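Courses > Home Flowers > Unit 2 > Chapter 7

Contents Glossary Previous Next

Chapter 7: A Small Bunch on a Busy Table

I learned to arrange flowers at my aunt's kitchen table in Bratberg, with mail and breakfast dishes pushed to one side, and I still think a messy table is a fine place to start! My friend Nayeli Restrepo disagrees with me (she clears everything first, even the salt). You can try it both ways on Saturday and tell me who's right.
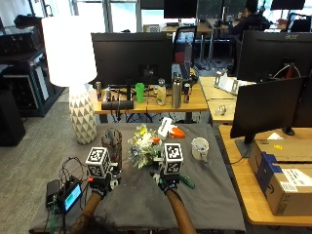
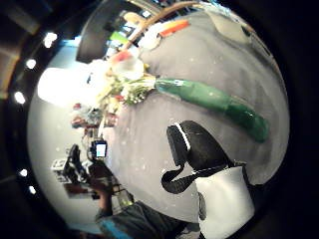
Small bouquets are my favorite thing to teach, and I'll take one over a giant centerpiece any day. Pale colors are where most of my students get nervous, so we'll spend the first 10 pages on them. White and soft yellow can look a bit sleepy together, and then you add one stronger flower, like the pink-red one in the second picture, and the whole bunch wakes up. We'll get to vases after that: how tall, how wide, and why I keep going back to plain clear glass. Before you read on, find a bunch you like and a vase you already own, and set them side by side.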